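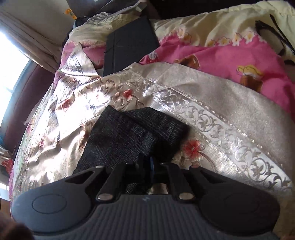

Dark gray woven cloth with faint plaid lines. Bedthorpe Textile Library.

The Bedthorpe Textile Library reopens its lending desk this Wednesday. This thread sets out the rules for borrowers, the new hours and the changes to our repair advice service. Please read to the end before you write to us. 1/14

Hours. The lending desk will be open from 10 a.m. to 4 p.m., Wednesday through Saturday. The reading room keeps its own hours and closes at 6 p.m. on the same days. Returns may be left in the locked box at the Lindsay Street door at any time. 2/14

The collection. The library now holds 806 lending samples, most of them wool, wool blends and cotton. Each has a card with its fiber content, weave, weight and, where we know it, the mill and year. Cards must travel with the sample and come back with it. 3/14

Who may borrow. Any resident of Bedthorpe aged 16 or over may register without charge. Schools, theater companies and sewing groups may hold a group card in the name of one adult, who signs for everything taken out on it. Borrowers from outside the town pay a yearly fee of $12. 4/14

Loan period. Samples go out for 30 days. One renewal is allowed if no other borrower has asked for the item. Renewals may be made by phone or at the desk. We are not able to accept renewals sent as replies to posts on this account. 5/14

Handling. Samples may be folded, draped and pinned along the marked edge. They may not be cut, washed, pressed with steam or treated with any spray. Several tweeds came back last year with water spotting, and two had to be withdrawn. Please ask at the desk before trying any cleaning at home. 6/14

Storage at home. Keep wool samples in the cotton bag supplied. Do not seal them in plastic. If you find signs of moths in your home during a loan, put the sample in its bag, place the bag in your freezer and call us. There is no penalty for reporting moths. There is a replacement charge for returning an infested sample without telling us. 7/14

Repair advice. Giang Ninh will hold repair sessions in the reading room on Wednesday afternoons, beginning at 1 p.m. Each appointment lasts half an hour. Bring one garment, clean and dry, and any spare thread or cloth that came with it. 8/14

These sessions cover reweaving small holes, darning elbows and cuffs, replacing pocket linings and matching patches to patterned cloth. Leather, fur and beaded items are outside their scope. Giang can suggest where such work may be done but does not give price estimates. 9/14

A note on matching plaids, as this is the question we receive most often. Look at the cloth in daylight before you choose a patch. Faint lines that disappear under indoor lamps will show clearly outdoors. Lay the patch over the hole with the grain running the same way, line up the strongest vertical first, then the horizontal. Baste it and look again from six feet away. 10/14

Catalog. The card catalog has been copied into the Udent system and may be searched from the terminal beside the desk. Searches by fiber and weave are working. Search by color is not yet reliable, and "gray," "charcoal" and "slate" should be tried separately. Almost 30 entries still lack a weight. Corrections are welcome on the yellow slips. 11/14

The Nulter gift. The library has received the pattern books of the former Nulter mill, covering a full 365-day production year along with loose swatches and order notes. The books are fragile and will not be lent. They may be seen in the reading room by appointment, with clean hands and pencil only. A list of the swatches will be posted when cataloging is done. 12/14

Overdue items. Fines were suspended during the closure and remain suspended until the end of March. Anyone still holding a sample from before the closure is asked to bring it back by then, in whatever condition. After that date the usual charge of 12 cents a day applies, and cards with items more than three months late will be blocked. 13/14

Questions about registration, group cards and the Nulter books should go to Hammad Bukhari, Head of Lending, at the desk or by phone during opening hours. Repair appointments are booked through the reading room. Street parking is limited to two hours; the step-free entrance is on the courtyard side, and the bell is to the left of the door. 14/14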